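Home Course Units Handouts Reading Contact

Unit 4 handout: The double-bowl sink as a work station
Kitchen Planning, Sesthorpe. Notes prepared by Mitiku Fikre.

4.1 Division of work

A double bowl separates wet tasks that would otherwise compete for one basin. The usual assignment is washing on one side, rinsing or draining on the other. Which side takes which task depends on the dishwasher position and on the hand the main user favors. Total bowl width is fixed by the cabinet, so any gain on one side is a loss on the other. 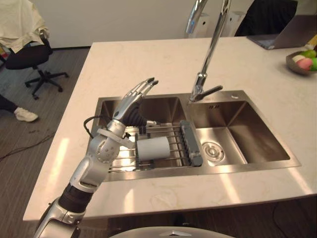 Draining over a bowl saves counter area. Drips fall into the basin and the adjoining surface stays available for preparation. A wire rack laid across the left bowl leaves the right one clear for filling and rinsing, and its rods will hold a small cylindrical item on its side as well as larger pieces. Allow 241 mm of clear height above the rack for plates stood on edge - more if tall pots are expected.

4.2 Faucet placement

A faucet set at the divider must serve both bowls. Check three points on the drawing:

1. Spout reach. The stream should land near the drain of each bowl when the spout is turned.

2. Lever clearance. A side lever needs free travel toward the wall or window behind. On an island there is no wall and this check can be skipped.

3. Spare deck holes. A hole with no fitting in it gets a cover. The small round silver one to the right of the faucet is typical. 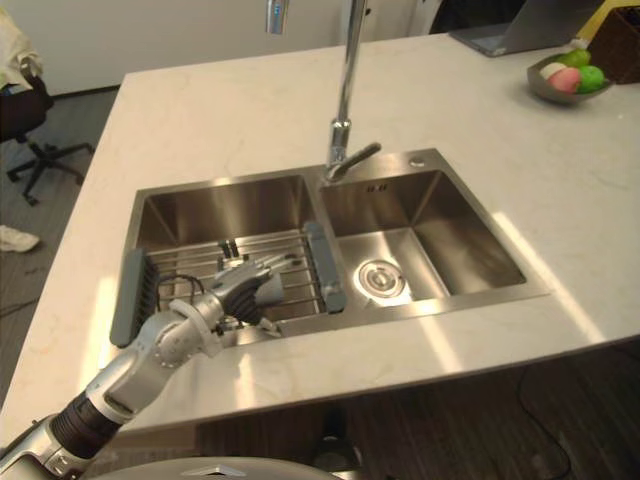

4.3 Exercise

The Pathak plan has a counter run of 1065 mm between the sink cabinet and the range. Draw the sink in plan with a rack over one bowl, mark the landing area on each side, and state which bowl is used for rinsing. Bring the sheet to the August review.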